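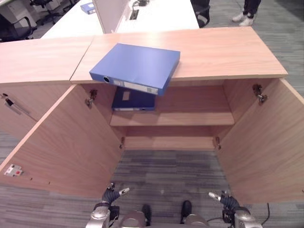
A blue binder on top of the cabinet, a navy one on the shelf inside.

Stelus, the new game from Rurnness, has 503 quests. I know this because the number is on the store page, in the launch trailer and on the loading screen. I finished it last month and I can remember 17 of them, and a few of those only because they broke.

The studio's first game, Zindus, was a small thing. You ran a ferry between two islands and decided who got on. There was no map and no log. If a passenger told you to meet her at the north pier after dark, you remembered it or you missed her. I missed her twice and the story carried on without her, which annoyed me at the time and is why I still talk about the game.

Stelus keeps everything for you. Every conversation becomes an entry, every entry gets a marker, and the marker tells you how far you have to walk. Lorcan Brophy, who wrote most of Zindus, has his name on this one too, and you can hear him in the harbour chapters. Then the log pings and you stop listening, as the log has already told you what he was going to say.

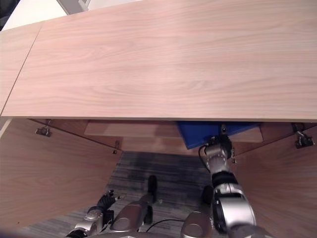

The quest log is the real problem, more than the length. It sorts jobs by region, then by faction, then by reward, and by the second act it holds so much that opening it feels like clocking in. I would swap the lot for a plain wooden cabinet with two doors, the sort you can swing open and look into. Put a few things inside and let me find them. The old adventure games managed with less.

People will say I can turn the markers off. I tried. The dialogue was written for players who have them on, so a farmer asks you to find his brother and never says where the brother went. You end up searching a valley the size of a small county.

My friend Dilek Ersoy put more than 3,000 hours into Sakai and thinks I am being unfair. She likes a long list and she likes clearing it. Fine, but Sakai was built as that kind of game from the start. Rurnness was good at something else, and I would like their next one to have about a tenth of the quests and a ferry in it.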